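Stories > Short Fiction > Contest Season

Search stories Enter keyword Go

The Leltitz Open

I swore I was done with photo contests after last spring. Then Odera Camera Club put up the call for the Leltitz Open and I paid for three entries before my coffee cooled (so much for swearing).

My problem was the third print. The heron was a yes, the ferry was a yes, and then I had 815 pictures of my uncle's barn that all looked like the same barn. I called Cayetano Miranda, who has won the thing twice and lets you know it.

"Send the one you're embarrassed by," he said.

"That's the blurry one!"

"So send the blurry one." And he hung up, because his soup was boiling over.

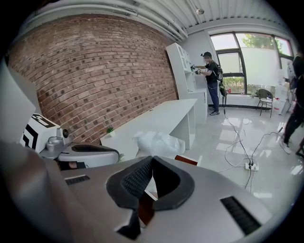

Judging Night

I drove to Jivodano with the windows down and got there way too early. The judges went through the black-and-whites first, forever, and then a woman with a pencil behind her ear stopped at my barn. She leaned in. She leaned back. She wrote something down and moved on, and I swear I didn't breathe for that whole row.

The heron got nothing. The ferry got nothing. The barn took seventh, and Cayetano took eighth.

He bought me a pretzel and didn't say one word about it until we reached the parking lot.

"Blurry," he said, and unlocked his car.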